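Prinden Region Asks for Fair Rules Before New Debt Law Is Voted

PRINDEN, March – The Prinden Association of Local Councils today called on the national parliament to change the draft Local Debt Act before the final vote. The association represents 151 councils, most of them in small towns and villages. It says that the draft, in its present form, would punish places which have kept their accounts in good order for many years.

Under the draft, every council would pay into one common rescue fund. The payment would be counted by the number of inhabitants and would not depend on how much the council owes. A council which cannot pay its loans could then ask the fund for help, and the ministry would decide within 23 working days.

"We are not against helping our neighbours," said Modupe Ojo, chair of the association. "But a village with no loans at all should not pay the same for each inhabitant as a city which has borrowed for three stadiums. We ask the members of parliament to read the numbers again, and to read them slowly."

The association gives the case of Flemau, a municipality with 3096 inhabitants. Flemau paid off its last loan two years ago, after it had put off the repair of the town hall roof and closed one of its two service offices. By the association's calculation, its payment to the fund would be higher than what it spends each year on its library and its school buses together.

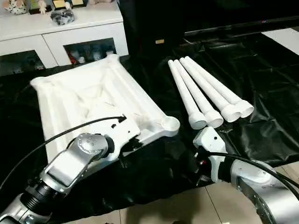

The mayor of Flemau, Bořivoj Trnka, said that people in the town have already accepted many small sacrifices. "They waited for the roof and they waited for the pavements. Now I must explain to them why the money they saved will go to somebody else's bank. I do not have a good explanation, and I would be glad if the minister came here and gave his own."

The association proposes two changes. The first is that payments to the fund should follow the debt of each council, so that those who borrow more also pay more. The second is that a council which receives help must publish a plan of repayment and present it at an open meeting, where residents can ask questions.

Zainab Dauda, who prepared the legal opinion for the association, said the second change could be made without delay. "The duty to hold open meetings is already in the law on local government. It is enough to add one paragraph which says that it applies also here."

Supporters of the draft say that a fund paid equally by all is simpler to run and will calm the lenders. The association agrees that lenders need certainty – but it believes that they will look first at whether councils have a reason to be careful.

The association has sent its proposals to all members of the finance committee and has asked to be heard before the second reading in April. Councils which wish to join the statement may do so through their district office.

Contact for the press: Laurier Dhillon, Prinden Association of Local Councils, press office, open from 9 am to 4 pm.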